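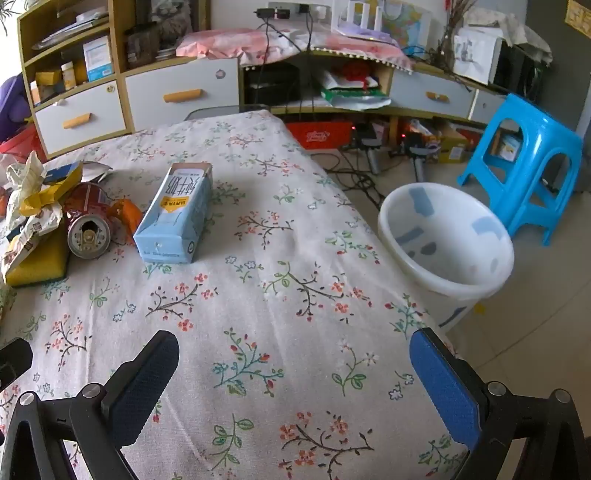
Chapter 5
Who Pays for the Shelf?

Most shoppers believe a supermarket chooses what it sells. Vlasta Beneš, who spent 2 years buying drinks for Norngate, found that the shelf was largely let out by the metre, like a market pitch with better lighting. A supplier such as Blomqvist might pay for eye level; a smaller one got the bit near the floor, where only toddlers browse.

In this chapter we look at listing fees, own-label goods and the curious career of the price ending in 98.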